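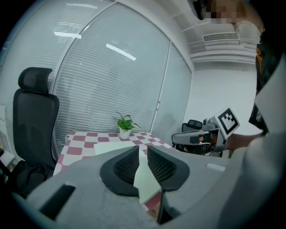

Last changed: Friday, March 6, 2020

An interview with Kam-wah Yuen, indexer

Kam-wah Yuen has been writing indexes for other people's books for most of her working life. She started in the production department of Wieser, a publisher of textbooks and trade manuals, and went freelance when the department moved to another city and she didn't want to move with it. She lives in Stirbridge, and most of her work now comes by email from publishers she has never visited.

I asked her first how a person gets into indexing. She said that in her case an index came back from a freelancer with all the page numbers wrong. The book had been repaginated after the index was written, and no one had told the freelancer. The printer was waiting. "My manager asked who had a free afternoon, and I did. It took me until the next evening. I had to look up every single reference. By the end of it I knew that book better than the person who edited it."

She asked for the next one, and the one after that. There was no training at Wieser. She learned from a style guide with two chapters on the subject and by reading the indexes of books she already owned. "I would look up something I knew was in the book and see if I could find it. A lot of the time I couldn't. Then I'd try to work out what the indexer had been thinking."

The book she finished most recently is a history of the Prultden canal, published by Jultenier, a small press that does mostly local and transport history. It runs to 386 pages. She received it as page proofs in a single file, which is how nearly all her work arrives. The text is final by then, or close to final, and the page numbers are supposed to be fixed.

"I read the whole thing once without writing anything down," she said. "Some people index as they go from page one, and they're faster than I am. I can't do it. If I don't know where the author is heading, I give too much room to something in the first chapter that never comes back."

On the second reading she makes entries. She uses indexing software that sorts the headings and keeps the punctuation consistent, but the headings themselves are hers. People often ask whether a computer could do it all. She said a computer can make a list of every page where the word "lock" is printed. In a book about a canal that would be nearly every page, and half of them would be of no use to the reader. "Somebody looking up locks wants to know how they were built, who paid, which ones leaked. So you have to break it up. And then on one page the author says 'the gates failed again that winter' and doesn't use the word lock at all. That page has to go in."

The canal index came to just over the space she had been given, and she had to cut it. Jultenier had set aside a fixed number of pages at the back of the book and would not add more. She took out subheadings that pointed to the same page as their neighbors and merged several minor contractors into one entry. She kept the names of the lock keepers' families. "People buy a book like that to find their great-grandfather. If he's on page 246 in one sentence, he should be in the index. The author felt the same way, so we agreed to cut somewhere else."

Names are the part of the job she finds slowest. The same man can appear as Captain somebody in one chapter, by his first name in a letter, and under a title he was given late in life. Two cousins can have the same name. In the canal book there were two engineers, father and son, and the author did not always say which one was meant. She sent a list of questions and the author answered all but four of them. For those he said he didn't know either, and the entries were worded to cover both men.

I asked what makes a bad index. She said the most common problem is a heading followed by a long row of page numbers with nothing to tell them apart. "If there are twenty numbers after a name, you have to look at twenty pages. At that point you might as well flip through the book." The second is the cross-reference that goes nowhere. She has seen a book that said "Boats, see Vessels" and under V said "Vessels, see Boats." It was an expensive book.

She is less strict about things that other indexers argue over. Letter-by-letter or word-by-word order doesn't matter much to her, provided the whole index follows the same one. She does what the publisher asks. She does have an opinion about passing mentions. If a town is named only because a train went through it, she leaves it out, unless the book is a local one and the town is nearby.

A cookbook is a different kind of job. Readers look for a dish by its name, by its main ingredient, and sometimes by the kind of meal, so one recipe might be entered in several places. She did a cookbook for Wieser that ended up with 3,000 lines. "And then the editor changed 'scallions' to 'green onions' all through the book, after I'd sent it in. Every one of those moved from S to G." She charged extra for that, and they paid without complaint.

Most publishers pay by the page. A few pay a flat fee, and she asks to see sample pages before she accepts one of those. A page in a memoir may give her two entries, and a page in a medical handbook may give her fifteen. In many contracts the author is responsible for the cost of the index, a fact that authors tend to find out late. Some decide to write their own. She doesn't discourage it, but she suggests they wait a few days after checking the proofs. "They know the book too well. They'll index the idea they had in mind, and the page doesn't always say it."

Deadlines are short. The index is the last thing written before a book goes to the printer, so any delay earlier on comes out of the indexer's time. Two weeks is comfortable for a book of ordinary length. She has done one in five days and would prefer not to again. She works in the mornings, from six until noon, and does her reading of new proofs in the late afternoon. She doesn't make entries after dinner — the ones she used to make at that hour mostly had to be redone.

Her own name has not appeared in many of the books. Jultenier prints a line for the indexer on the copyright page, and Wieser never did. She said she used to mind this more. What she likes is to hear from readers, and it has happened a handful of times. One man wrote to Jultenier to say that he had found his grandmother under her maiden name, and would they thank whoever had put her there. The letter was forwarded, and she wrote back to him. They exchanged a few more letters about the family, and he corrected a date in the book, which has gone on the list for the second printing.

She has two books waiting for March. One is a manual on roof drainage and the other is the life of a bishop. She plans to start with the roofs.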